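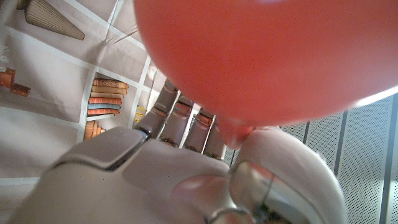
Robotic hand at the knot of a red balloon.

Ticket 1085
Subject: Delivered litres on diesel dockets not matching tank gauge, Larden depot
Product: Indden Fuel Reconciliation
Customer: Doltia
Raised by: Montserrat Escobedo
Priority: Normal
Status: Closed

Original request, 8:40 am

Since the April update, the reconciliation report for Larden shows a loss on every diesel delivery that comes out of the Whiteley terminal. Petrol deliveries from the same terminal are fine. Diesel from our other supplier is fine too. The loss is always between 180 and 200 litres on a full compartment, and the driver's dip readings agree with the docket, so I don't think we are short of product.

I have already re-entered two dockets by hand and got the same answer. I have also checked that the tank chart for tank 8 is the current one. Could someone look before month end? Our excise claim is built off this report.

Montserrat Escobedo
Fuel accounts, Doltia

Support, 9:25 am

Thanks Montserrat. Can you send the following for one of the affected deliveries:

- the terminal bill of lading, both pages
- the reconciliation report exported as CSV
- the gauge log for tank 8 from an hour before the drop to an hour after

Please leave the two re-entered dockets as they are for now. If they are deleted we lose the audit line.

Customer, 10:10 am

All three attached. The gauge log is in local time. The bill of lading has the loaded temperature as 31 degrees, which is normal for an afternoon load at Whiteley.

Support, 11:50 am

Went through the files. The bill of lading gives two volumes, one at ambient temperature and one corrected to 15 degrees. Your docket import is picking up the corrected figure, which is the one we want. The report then applies the temperature correction again, so the book volume ends up lower than either figure on the paperwork. The opposite sign to what you are seeing would be expected on the variance, so there is still something else in play.

Could you check one setting? Go to Sites, Larden, Tanks, tank 8, and tell me what is selected under Gauge output.

Customer, 12:15 pm

It says Gross. The other diesel tank, tank 20, says Net. I'm fairly sure they were both Net before the update. The gauge console itself is set to send corrected volume for every tank on site.

Support, 1:05 pm

That explains it. With Gross selected, the report assumes the gauge reading hasn't been corrected and corrects it itself. The tank side is being reduced twice and the docket side is being reduced twice as well, but the docket is corrected from the loaded temperature and the tank from the product temperature in the ground. The two don't cancel, and the tank side comes out lower because the reading covers the whole contents of the tank, including what was there before the drop.

Your other supplier delivers into tank 20, so those loads never touched the wrong setting. Petrol imports use a separate template and weren't changed.

Steps to fix:

1. On tank 8, change Gauge output from Gross to Net and save.
2. Under Imports, open the Whiteley diesel template and set Volume basis to Corrected at 15 degrees.
3. Run Recalculate for the site from the first day of April.
4. Void the two manual dockets using Void, with the reason code Duplicate. Do not use Delete.

Recalculate will lock the site for a few minutes, so run it when no one is posting deliveries.

Customer, 3:30 pm

Did steps 1 and 2 straight away and ran the recalculation after the lunch postings were in. The first attempt stopped with "Period locked". I had closed the first week already. Reopened it and ran it again and it went through.

The variances on the Whiteley loads are now between 8 and 20 litres either way, which is where they used to sit. Manual dockets voided.

Is there a way to see who or what changed the tank setting?

Support, 4:10 pm

The change log shows it was written by the update and not by a user. Tanks with no calibration date recorded were reset to the default, which is Gross. Tank 8 has that field blank. Please fill it in from the calibration certificate so the setting is kept next time. I have logged the reset as a defect and linked it to this ticket.

Customer, 4:35 pm

Date entered. Happy for this to be closed.

Resolution: configuration corrected, site recalculated, defect raised against the April update.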